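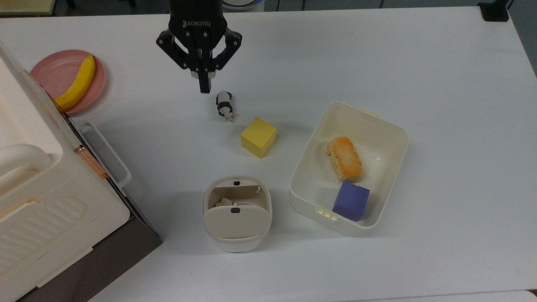

3.2 Small objects and the words people choose for them

Why do two people who share a language, a town and often a kitchen call the same little thing by different names? This question has kept us happily busy since May, and in this section we look at the part of our material that surprised us most: the naming of objects small enough to close a hand around. Large household things gave us very little variation. A table is a table, and a door is a door. But put something small on that table and the vocabulary bursts open! Take the panda in Figure 1, lying on its side on a white tabletop. Among our speakers a thing of that sort was a "figurine," a "figure," a "toy," a "little animal," a "knickknack" or simply "the panda," and each of those words carries its own idea of what the thing is for. The yellow foam cube near it would pull in a different set again: "block," "cube," "sponge," "square." The small cream-colored bin with its lid is the sort of thing that splits a family down the middle, with "bin," "can," "pot" and "tub" all in play.

Figure 1. Small objects on a tabletop: a panda figurine, a yellow foam cube and a lidded bin.

Our speakers come from two neighboring towns, Foditz and Prata, which lie on opposite banks of the same river and have been joined by a road bridge for as long as any of them can remember. We expected the river to matter. Older work on regional vocabulary leans heavily on rivers, hills and parish lines, and we had drawn our first maps with that in mind. For kitchen words and farm words the expectation held up nicely. For small objects it fell apart almost at once. Speakers on the same street in Prata disagreed with each other more than they disagreed with people across the water, and the liveliest disagreements were inside single households.

What did line up with word choice was the habit of storing things. We noticed this during the third round of home conversations, when we began asking people where a thing "goes" before asking what it is called. Someone who keeps small animals on a shelf tends to say "figurine" or "ornament." Someone who keeps the very same kind of animal in a box on the floor says "toy." Move it to a desk drawer and it becomes a "thing," a "bit" or, in Foditz, a "jillet," a lovely local word we had never met in print and which older speakers use for any small item without a fixed home. One speaker used "jillet" for a cork, a chess piece and a spare button in the same minute and saw no difficulty in it.

The pull of the storage place is strong enough to change a word partway through a conversation. A speaker would begin with "the little horse," walk it over to the windowsill, and come back talking about "the ornament." We coded these changes as shifts, and transcribed the whole stretch around each one, including the pauses. The pauses are wonderful material. People slow down just before a shift, they often repeat the first word once under their breath, and then the new word arrives at full speed, with no sign that the speaker has noticed anything. When we played the recordings back, several speakers denied having used the first word at all.

Transcription was done in Noteo, with shifts marked on a separate tier so that they could be pulled out and sorted later. The word lists were kept in Jillix. (The likeness between that name and the Foditz word is pure chance, though it gave our speakers a great deal of pleasure.) Each list was capped at 100 items to keep sorting sessions short enough for an evening visit. We coded every noun for five features: length, whether it was a compound, whether it named a purpose, whether it named a material, and whether the speaker attached a diminutive such as "little" or "wee." A second coder went through all the lists from Prata, and disagreements were settled by listening again together.

Of the five features, purpose turned out to be the most rewarding. Names that point to a purpose, such as "paperweight" or "doorstop," are very stable. Once a speaker had settled on one, we could move the object from room to room and the name stayed put. Names that point to a shape were the first to give way. "Cube" and "ball" were dropped as soon as the object landed somewhere with a use attached to it, and this was so on both sides of the river. Material names sat between the two, and behaved differently depending on the age of the speaker, a point we return to in section 3.4.

Diminutives deserve a few words of their own. We had assumed they would track size, and among the largest items on our lists they did. Below the size of an apple, though, size stops mattering and affection takes over. A thimble was rarely "little." A china dog three times as tall nearly always was. Animals of every kind attracted the word, followed by anything with a lid, and we would dearly like to know what it is about lids. The next section takes up the lidded containers in detail, beginning with the Foditz lists.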